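4.3 Loss of grip on cylindrical objects

Drinks cans were the item most often dropped in the June trials. Two tasks used them: picking cans from an open freezer drawer, and taking a can passed by a person. Both used the same multi-fingered hand and the Oveck grasp controller.
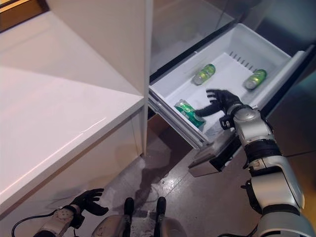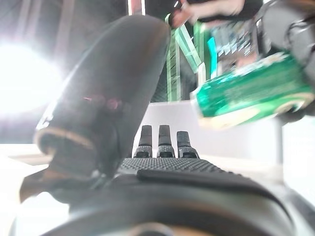

Figure 9. Can handling: the drawer task, seen from the head camera (first picture), and a can and a person's hand above the fingertips, seen from the wrist camera (second picture).

Robot Safety Group, Department of Mechanical Engineering, Witau

Of 701 attempts, 73 ended in a dropped can. Brunet and Ghumman went through the logs for each one and found the same fault in over half. The controller reported a closed grip as soon as the thumb met resistance, even when the other fingers had not yet touched the can. The arm then began to lift on a false signal.

In the drawer task the thumb sometimes pressed on the drawer wall, and the controller read this as contact with the can. In the handover task the signal told the person to let go too early. On 2 occasions the can fell near the person's feet. There were no injuries, but we stopped handovers until the check had been changed. The arm now waits for contact on the thumb and at least one opposing finger before it moves.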